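The Quiet Pleasure of a Foam Block

There is a drawer in my house that will not close, and the reason is foam. Cubes, mostly, with a few cylinders and one sad triangle that has been chewed at the corner. My daughter stopped playing with them years ago, and every spring, somewhere in the middle of March, I take the whole lot out, decide to give it away, and end up sitting on the rug building something instead. I have come to think I am in good company.

Purificación Villanueva taught kindergarten in Dornetlow for most of her working life, and she still keeps a basket of foam blocks beside her armchair, the way other people keep knitting. When I visited, she put two of them in my hands before she had even offered me coffee (the coffee, when it came, was excellent). "Squeeze," she said. "Now put it down and look at the edges." I did as I was told. A foam cube doesn't have the hard, proud corners of a wooden one. They are a little soft, a little rounded, and the color seems to sit down inside the material, with no shine on top of it at all.

She is particular about color, and about what goes underneath it. Bright blocks on a bright rug make her tired, she told me. Put the same blocks on a plain, dull surface and you start to see each one properly, the lighter top and the darker side, and the little gray shadow it drags along beside it.

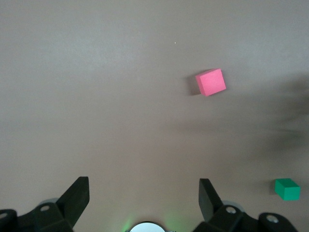

I asked whether children notice that sort of thing. "They notice it first," she said, and told me about a boy who spent a whole rainy morning turning one block a tiny bit at a time, so that its corners pointed at the window, then the door, then his lunch. She let him. There were other blocks for the other children, and it was a long morning.

Wekesa Owino came to foam from the opposite direction. He runs Weltis, a small shop on Camacho Street that sells craft supplies and secondhand toys, and his interest began with noise. He and his family lived above the shop when his sons were small, and a tower of wooden blocks coming down at six in the morning was a sound the whole building shared. Foam came down with a sort of sigh. He bought a sack of 1000 offcuts from an upholsterer, trimmed 567 of them into something you could call a cube, and sold them loose from a barrel by the door — he still does, though he now buys them ready cut.

His favorite way to use them hardly counts as a game. He calls it Grondaline, after an aunt who invented it, and all you need is a tablecloth, a few blocks in two colors, and one small thing that is a different shape from the rest. You scatter everything, you take turns moving one piece, and you stop when both of you like how it looks. His sons are grown now, and they still argue over the last move.

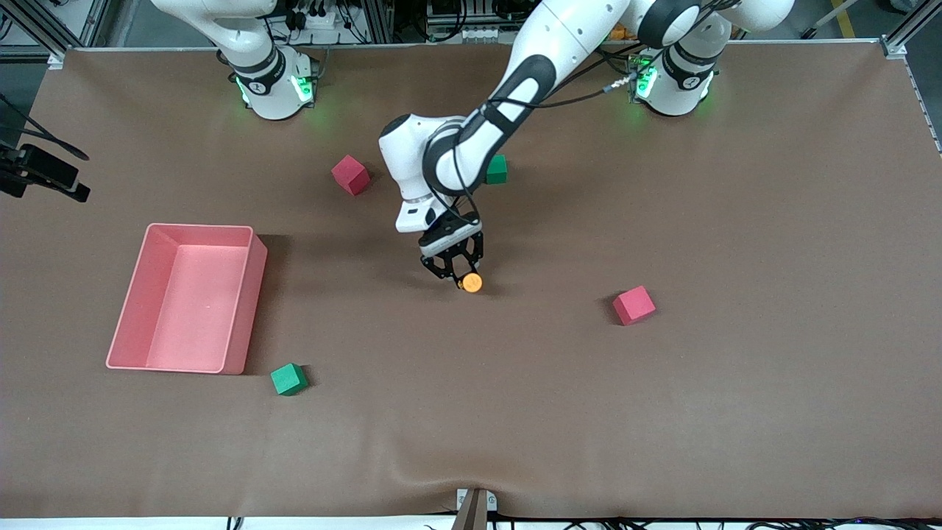 Red and green foam cubes on a brown cloth, with a small orange cylinder held just above it.

I tried Grondaline at home with my daughter, who is too old for blocks and told me so twice before she sat down. We played for the better part of an evening, with 5 cubes and the cap from a bottle of vanilla. She kept moving the cap to the very edge of the table, I kept moving it back, and by the time we agreed on anything the soup had gone cold. The drawer still doesn't close, and I've told Wekesa to put aside a handful of green ones for me.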